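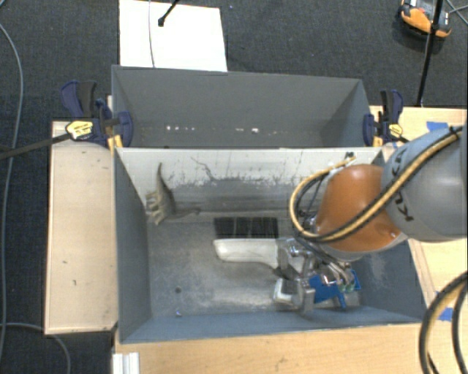 Every child's body grows, and every child's body grows at its own speed. Some children get taller early and then slow down. Others stay the same height for a long time and then need new shoes twice in one school year. Growth comes from inside the body, and it does not follow the calendar on the classroom wall. The gray and orange robot arm lowering its gripper into a bin will never have a growth spurt. Its metal fingers stay the size they were made. Your fingers were once small enough to wrap around one finger of an adult, and they are still growing today.

This page is for readers in grades three to five. It was prepared by the Sostville School Health Office and last reviewed on 2020-09-02. You may read it alone, with a friend or with an adult at home.

What is body image?

Body image is the way a person thinks and feels about his or her own body. It includes what you think when you see yourself in a mirror, and also what you think when there is no mirror nearby. A person can like some things about his or her body, dislike others, and have no opinion at all about the rest. Feelings like these can change from one day to the next.

Adults have a body image too. Your parents, your teachers and your grandparents all have thoughts about how they look, and many of them had the same worries at your age that you may have now.

Why do children grow at different times?

A large part of growth is decided by genes. Genes are instructions that are passed down from your birth parents and are found in nearly every cell of your body. They help to set your eye color, the shape of your nose and how tall you may become. Food, sleep, exercise and health also play a part.

Between the ages of 8 and 14, most children begin a stage called puberty. Arms and legs may grow quickly during this time. The middle of the body may become wider or rounder before a person grows taller. Skin and hair can change as well. Two friends who share a birthday may begin this stage years apart, and both of them can be perfectly healthy.

If you are worried that you are growing too fast or too slowly, you may ask to see a doctor or the school nurse. They measure children often and can explain what the measurements mean.

Why do we compare ourselves?

People look at one another to learn things. A small child watches other children to find out how to climb a ladder or hold a spoon. Comparing becomes a problem when it leaves you feeling bad about yourself again and again.

Pictures can make this harder. Photos in magazines and on phones are often changed before they are shown. Skin may be made smoother, teeth whiter and legs longer. The person in the picture may have had help with clothes, hair and lights, and the photographer may have taken a great many pictures and kept one. When you compare yourself with a picture like this, you are comparing yourself with something that even the person in the picture does not look like.

What about comments and teasing?

Remarks about someone's body can hurt, even when they are meant as a joke. This includes remarks about being thin, tall, short or heavy, and remarks about skin, hair or teeth. Nurse Mal-soon Tak, who visits all 4 elementary schools in Sostville, asks pupils to follow a simple rule: a person's body is not a topic for the lunch table.

If someone makes a remark about your body, you can say, "Please don't talk about my body." You can walk away. You can also tell an adult, on the same day or later – it is never too late to tell. If you have made such a remark yourself, you can apologize and stop.

What can help?

Think about what your body lets you do. It may let you swim, draw, hug your cousin, play the drums or laugh until your stomach hurts. Bodies work in different ways, and some people use a wheelchair, a brace or a hearing aid to do the things they enjoy.

Eat regular meals and get enough sleep. Children should not go on a diet unless a doctor has told them and their family to do so. Wear clothes that fit you now. Spend time with people who are kind to you.

Who can I talk to?

Talk to an adult you trust if you think about your looks so much that you feel sad, skip meals or stay away from school or sports. Mr. Narendra Mathur, the district counselor, meets with pupils during lunch and after school. Starting in October, he will also be at the Denamham Branch Library. Your teacher can help you set a time, and you do not have to tell your teacher what the visit is for.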